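Week Two of Robot Club, or How I Learned to Love the Socket

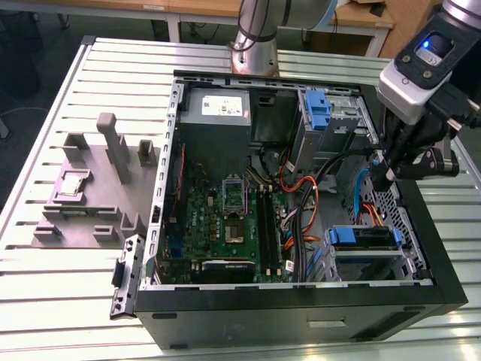 The patient, on its side. Processor waiting in the tray at left.

I joined the Dulley robotics club in October thinking we'd be building something with wheels. What we have is a desktop tower and a job: get the arms to put the processor in the socket. I can do this by hand in 8 seconds. I've mentioned it more often than the others would like.

Raluca Marinescu drew up the parts tray, and it took her 2 tries to get the processor pocket shallow enough for the fingers to reach in. Teemu Harju writes the motion code and talks to it in Finnish when it's going badly, so my Finnish is coming along.

My own contribution is a spreadsheet of grip positions, 300 rows so far, most of them wrong in ways I find instructive. Teemu finds them less so.

The socket stays open with its frame up until Monday, when we try it at half speed. After that come the memory sticks, which need an actual shove, and I've already asked to stand at the back for those.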